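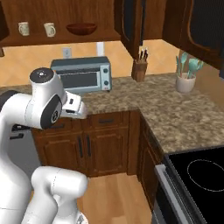
Last week we finished with rent, so now we get to the part of household budgeting that I like best, and that's depreciation (yes, really!). Most people put groceries and the phone bill in their budget and then act shocked when something big dies in November. Think about the stuff that sits in a kitchen. A toaster oven on the counter is a good one to start with, small enough that you'd just grumble and replace it, and you can do the math on it in your head before we move up to the scary purchases.

The method is simple. Take what it costs to replace the thing, divide by the years you expect to get out of it, then divide by 12. That's your monthly set-aside. In the Clastley household problem from your packet, the appliances come to $2,947 altogether and we assume they last 8 years. So that's a little under $31 a month. Doesn't sound like much, but almost everyone left it out on the first worksheet — go back and check yours.

Now, the repair-or-replace question. I use a half rule: if the repair costs more than half of a new one, I start shopping. The Bako washer in problem 2 is right on the line, so I'll take either answer as long as you show me how you got there. Please don't just write "replace it, it's old." I want numbers!

A word about store warranties. The Inus plan and the Flisero plan in the reading look almost the same until you get to the deductible. Read that page twice. If you already have about $1,000 in savings, you may be better off skipping both and paying yourself the premium every month.

For next time: finish the Clastley worksheet, and bring a list of five things in your own place that will need replacing someday, with your best guess at the years left on each. Guesses are fine, we'll compare them in class.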